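Cambiar libras sin volverse loca (o intentándolo)

15 de enero de 2025

Llevo semanas con esto a medias en borradores, así que lo suelto como está.

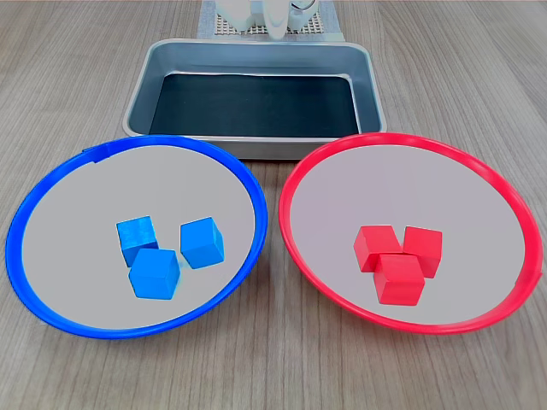 Resumen para quien tenga prisa: cobro una parte en libras, vivo en euros y durante años he dejado que el banco me cambiara el dinero como le diera la gana. Mal. Muy mal. En mayo me senté por fin a mirar los extractos y me salió un disgusto de 323 euros. Solo en diferencias de cambio, ojo, las comisiones van aparte.

Os cuento cómo lo miré por si a alguien le sirve. Cogí cada ingreso, apunté el tipo que me aplicaron ese día y al lado el tipo de mercado. Restar y llorar. La comisión que te cobran "por transferencia" la ves, viene con su nombre en el extracto. Lo otro va metido dentro del tipo y ahí no hay línea ni nada. Yo pensaba que mi banco era barato. Ja.

La cosa del trabajo: facturo a un cliente de Uvthorpe que paga tarde pero paga. La última factura fueron 3486 libras, que para mí es mucho dinero junto. La mandaron un viernes no, perdón, la mandaron víspera de festivo, y entró en la cuenta varios dias después, con la libra ya más abajo. No lo pude elegir yo. El banco convierte al recibir y punto.

Así que cambié de sistema. Abrí cuenta en Clorholm, que te deja recibir en libras y guardarlas en libras. Sin convertir hasta que tú le das al botón. Parece una tontería y es todo el asunto. Antes probé Korley, que una compañera de coworking me puso por las nubes, y a mí no me convenció: la app va bien pero el tipo bueno solo te lo dan hasta cierta cantidad al mes, y yo lo paso con una factura. Si moveis poco dinero igual os compensa, mirad la letra pequeña.

Papeleo de Clorholm: DNI, justificante de domicilio y un formulario sobre el origen de los fondos que rellené dos veces porque se me caducó la sesión. Atención al cliente solo por chat. Correctos, lentos.

Ahora el problema nuevo. Que como puedo elegir cuándo cambiar, me paso el día mirando la cotización. Abro la app desayunando. La abro en la cola del súper en Sepúlveda, con cobertura regular. Que si ha hablado el banco central, que si el dato de inflación, que si sube dos días y al tercero lo devuelve todo. Un mes esperé y gané 61 euros respecto a haberlo cambiado el primer día. Muy contenta. Al mes siguiente esperé también, por lista, y me dejé más de lo que había ganado. No digo la cifra.

De ahí salió la norma que tengo ahora, que es aburridísima. Cuando entra el dinero cambio la mitad. La otra mitad, a final de mes, esté como esté la libra. Sin mirar gráficos. Bueno, mirando, pero sin tocar.

Y un colchón en libras, 383 ahora mismo, para las cosas que pago allí: el dominio, una suscripción, algún regalo para mis sobrinos. Así no cambio de ida para luego cambiar de vuelta, que lo hice una vez y todavía me da vergüenza.

Dudas que me quedan y que si alguien sabe que me las deje en comentarios:

Lo de las diferencias de cambio en la renta siendo autónoma. Mi gestoría me dice una cosa y en los foros leo otra. De momento apunto el tipo del día de cada factura y el del día del cobro, y lo guardo todo en una hoja de cálculo.

Y si merece la pena pedirle al cliente que pague en euros. Se lo insinué y me contestaron que lo consultaban. De eso hace ya bastante.

Os dejo, que tengo una factura por mandar y luego me quejo de que pagan tarde. Otro dia subo la hoja de cálculo en limpio, ahora mismo tiene las columnas sin nombre y no la entiendo ni yo.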